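Blankets, Puffers and the Bed That Eats Everything

Posted Tue 25 September by the Halero Home Notes desk
622 shares | 37 comments

Every fall I tell myself I will get the warm things out a little at a time, and every fall I end up hauling the whole lot onto the bed in one go and standing there with my hands on my hips. If you do the same, come and sit down, because I have gotten quite fond of the big pile over the years and I think it's the best way to sort the cold-weather closet after all. You just need to start early enough in the day that you'll have a place to sleep!

Begin with the blankets. Spread each one right out on the mattress and run your hands over both sides, feeling for thin spots and popped seams. The fuzzy printed kind that kids love (and that I love too, let's be fair) should be washed cool, on its own or with other soft things, and never with anything that has a zipper or a hook on it. Go easy on the fabric softener - it leaves a film on the fluff, and after a few washes the blanket feels flat and a bit greasy. Dry it low, and shake it hard when it comes out.

Then lay the jackets on top of the blankets. I like having something soft under a padded coat while I go over it, and a bright blanket makes a dark coat easier to look at, especially along the seams. 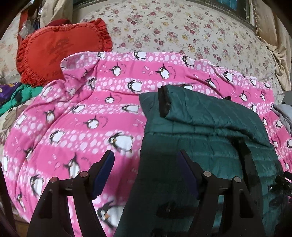
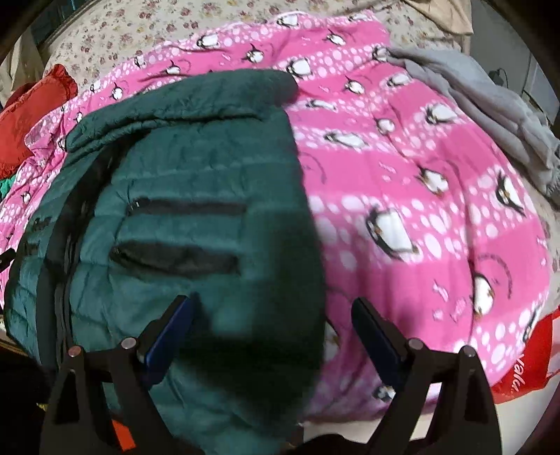
The penguin blanket in the first photo, and the teal puffer with its zippered pockets in the second.

Check every pocket, and I do mean every one, the inside ones too. Last November I washed a cough drop into the lining of a coat and I can still smell cherry when it rains. Once the pockets are empty, close all the zippers, turn the jacket inside out and use half the detergent you think you need. Two rinses if your machine allows it.

Drying a puffer takes patience. Low heat, a couple of clean tennis balls, and a break every half hour or so to pull it out and work the clumps apart with your fingers. It will feel dry on the outside long before the filling is, so give it another round and then leave it on a wide hanger overnight. A zipper that sticks can be rubbed with a plain candle stub, up one side and down the other.

For putting things away again in spring, please don't squash your puffers in vacuum bags for months on end. A big cotton pillowcase is kinder, and the blankets can be rolled and stood up in a basket, where you can pull out one without toppling the rest.

Whatever is left on the bed at suppertime goes in the donation bag. I'm strict about that one - well, fairly strict.

3 of 37 comments shown

mapleporch: The candle trick saved my old blue parka, thank you! I'd been yanking at that zipper for two winters.

Bolla739: Do dryer balls work the same as tennis balls? Mine are wool.

threesocks: I use wool ones and they're fine, just throw in an extra. And yes to no softener on fleece, I learned that the hard way.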